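Progress report to the fund, second period

Project: Lorkstead Kitchen Waste and Composting
Grant holder: Skidden Community Growing
Period covered: April to July

## Summary

The collection round is running in all the streets we named in the application, the composting bays at Rana Field are built and in use, and the first finished compost went out to households in July. We are behind on the school work and slightly over on transport. We are asking for one change to the budget, set out near the end.

106 households are now signed up. The target for this point was 100. The round brought in 3405 kg of kitchen waste over the period, weighed on the platform scale at Rana Field as each load came in.

## Collections

The round started with one trip a week on a Saturday. By the middle of May the van was coming back full before the last two streets had been done, so we split it. Lower Lorkstead stays on Saturday morning and the streets above the railway are done in the evening during the week. This has worked, although the evening trip is harder to staff when people are on holiday, and we missed one collection in June. Households were told by text the same afternoon and the waste was picked up the following week. Four people complained, all fairly about the smell.

Caddies have been the main expense. The first batch had thin handles and a number of them broke at the hinge. The supplier, Brivau, replaced the broken ones without charge and sent a heavier type for the second order. We would use the heavier type from the start if we did this again.

Take-up is uneven. Most houses with a garden joined in the first month after a leaflet and a knock on the door. The flats on Mill Rise have been slower. People there have small kitchens and told us they didn't want a second bin standing on the worktop. We have offered a smaller caddy that hangs inside a cupboard door and nine flats have taken one so far.

## What goes in the wrong bin

Contamination was high in April and has come down. We check each load by hand on the sorting table before it goes into the bays. The items that turn up most are:

- plastic bags, including ones that people believed would compost
- tea bags with a plastic mesh
- fruit stickers
- yoghurt pots and lids
- cutlery, which we keep in a tub and hand back at open days

In April we were pulling a full sack of rubbish out of each trip. By July it was down to half a sack or less. Part of this is the new leaflet, which has far fewer words on it than the first. Part of it is that collectors now leave a card on the caddy when something is wrong, and most households only need the card once.

Mixed packaging still causes the most questions on the doorstep. People know what to do with potato peelings. They are less sure about a crisp tube, a clear plastic cup with some drink left in it, or a bin liner. The answer for our round is simple enough – food goes in the caddy and packaging stays out – and the collectors have been asked to give that answer every time and leave council recycling questions to the council's own leaflet.
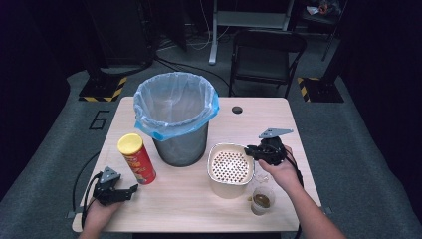

## Composting at Rana Field

The four bays were finished in the second week of April. They are made from reclaimed sleepers and pallet boards on a concrete base. The base cost more than quoted, as the ground at the bottom end was softer than the survey showed and needed extra hardcore. The difference was met from our own reserves and is not charged to the grant.

Each bay is filled over three weeks, turned, and left. We add wood chip from a local tree surgeon, who delivers it free when he has a job nearby. There was a dry spell in June when no chip came and the second bay went wet and slow. It was opened up, mixed with shredded card and rebuilt, which took two people most of a day. We now keep a heap of chip under a sheet so that we aren't waiting on a delivery.

Temperatures are taken twice a week with a long probe and written in the book in the shed. Bays one and three reached the level we need and held it. Bay two did so only after it was rebuilt. Bay four was filled too late in the period to report on.

We had one visit from the environmental health officer after a neighbour reported rats. Bait boxes were checked and wire mesh has been fixed along the back of the bays and under the lids. There have been no further reports. The neighbour has since been up to look at the site and has asked for some compost for her roses.

## Schools

This is the part of the project that is behind. We planned sessions in three schools and have delivered them in one. The second school had a change of head and asked to wait until the autumn term. The third has agreed dates but wants the sessions to be shorter, so the material is being cut down from a whole morning to an hour.

The school that did take part now has its own caddy in the dining hall and a small wormery outside the infants' classroom. The kitchen staff have been very good about it. Waste from the school is weighed separately and will be shown on its own line in the next report.

## Spending

Spending to the end of July is within the total for the period. Caddies and liners came in under budget after the replacement by Brivau. Transport is over, because of the second weekly trip. The schools line is mostly unspent for the reasons given above.

We would like to move £2000 from the schools line to transport. This would cover fuel and van hire for the evening round until the end of the grant. There would still be enough left in the schools line for the two remaining schools, as the shorter sessions cost less to run. We have not spent against this and will wait for your reply.

## Next period

- Bring the Mill Rise flats up to at least 20 households.
- Deliver sessions at the two remaining schools.
- Empty bays one and three and send out the second lot of compost.
- Recruit two more drivers for the evening round – the insurance needs them to be over 25.
- Get a quote for a roof over the bays before winter.

Copies of the weighing sheets and the temperature book can be sent on request. Receipts for the period are attached in the usual order, with the Brivau credit note at the back.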